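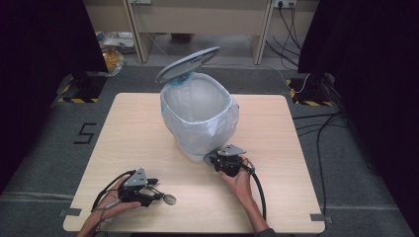 Hand-held grippers and a pedal bin, lid up, on the work table.

Every budget for a robot begins with the robot. I have read a fair pile of them now, and the arm always sits on line one with its own subheading, like the bride at a wedding. Somewhere near the bottom, under "sundries", you'll find the table.

I'd like to speak up for the table. Also for the tape, the power boards, the cable and the bin liners.

When our workshop in Lukwood put in its October request, we had a quote from Pramanik for a pair of hand-held grippers and another from Kisach for the arms that would come later. Both quotes were handsome documents with coloured covers. Then I asked what we'd need in the room on the first morning, and the conversation got a good deal shorter. A table, somebody said. Some things to put on it.

The things came to $1860. That covered household goods, spare cables, a lot of tape and curtains long enough to reach the floor. It was queried twice. The grippers cost many times that and went through without a murmur, as nobody in finance owns a gripper and everyone in finance owns a bin. They know what a bin costs, and they have views on whether it needs a pedal.

It does need a pedal, and a lid, and a bag hanging over the rim the way bags do at home. A bag is a miserable thing to handle. It creases, it bunches up, it slides off to one side. If you're paying people to teach a machine housework, you may as well buy the housework.

Floltitcombe, our sister site, did it the other way. They spent the lot on hardware and had almost $2000 left for everything else, including chairs. For 18 weeks they practised on one cardboard box and whatever turned up in the kitchenette.

My modest proposal is that 10 per cent of any automation budget be set aside for boring objects, and that whoever signs it off be made to change a bin liner first, with a gripper in each hand. Our next request goes in with the table on line one.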